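Asmaa Bensaid to release second album, Pundwood

21 Jun 2020

Singer and guitarist Asmaa Bensaid has announced her second album, Pundwood, and shared its first single, "Gomer." The record has ten songs and will come out on the small label Feltham, on vinyl and as a download.

Bensaid wrote most of the album over one winter in a rented house with an upright piano and no internet connection. She had planned to record with a full band in April, but the sessions were called off and she went ahead with only one other player, the drummer and producer Fadwa Ait Brahim. The two traded files by email and finished the last mixes this month.

"I sent her guitar and voice, and she sent back drums I didn't expect," Bensaid said. "On a couple of songs I threw out my part and started over from hers."

"Gomer" is a slow song built on fingerpicked guitar, brushed drums and a short organ line that comes in after the second chorus. Bensaid said it is named after a town she passed through on her first tour, when she played to very small rooms and slept mostly on couches. Other songs include "Long Division," "Salt Road" and the closing track, "Ait Ali," which runs for nearly 9 minutes and was recorded in one take.

Her first album, which she put out herself, was pressed in a run of 309 copies and sold out by mail order. Feltham will press 800 copies of Pundwood. The first 400 come with a lyric booklet and a print of the cover drawing, which Bensaid made in ink.
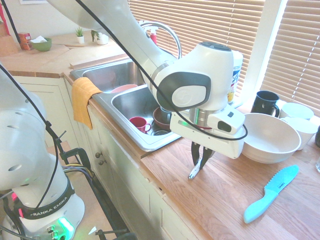 Orders are open now through the label's site, with a limit of two copies per person. Anyone who orders the vinyl gets the download of "Gomer" right away and the rest of the album on release day.

No shows have been booked. Bensaid said she hopes to tour with Ait Brahim once venues reopen, and the two are working out versions of the songs for guitar and drums. A second single, "Salt Road," will follow next month.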